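Skiltolano Open Day

The Skiltolano open day is a public demonstration of two-armed robots held each February by Dolari, a small automation workshop. It runs for a single afternoon and admits 16 visitors per session. Organizers call it a showcase of "everyday handling," a phrase critics have found generous.

The demonstration consists of short tabletop tasks with toy building blocks and household items. Program notes list 14 tasks – most of them variations on picking something up and putting it down.
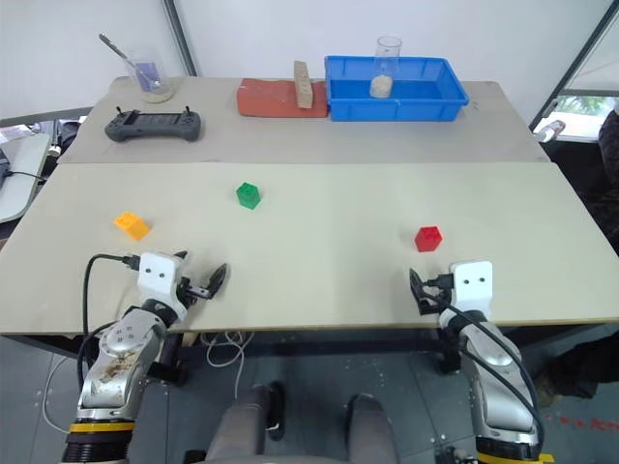 By Carla Hakim – Wednesday

The station uses a pair of arms with two-finger grippers, set at a white table with orange, green and red plastic blocks. Dolari's leaflet claims 100 percent success on block sorting. It does not say how many attempts were counted, or whether a person was steering. Kedir Tamiru, who reviewed the event for the newsletter Canard, asked both questions and got an answer to neither.

Supporters say the day gives the public a fair look at slow, unglamorous work. The claim that such arms will be useful in homes within 2 years remains unsupported.

Comments

Ivan V.: Went to the afternoon session. Too much talking, not enough robot.

Ingvild: My kids loved it. Is there a sign-up list for next time?

B-M Eide: The leaflet I got said 14 tasks too. Which ones did they skip?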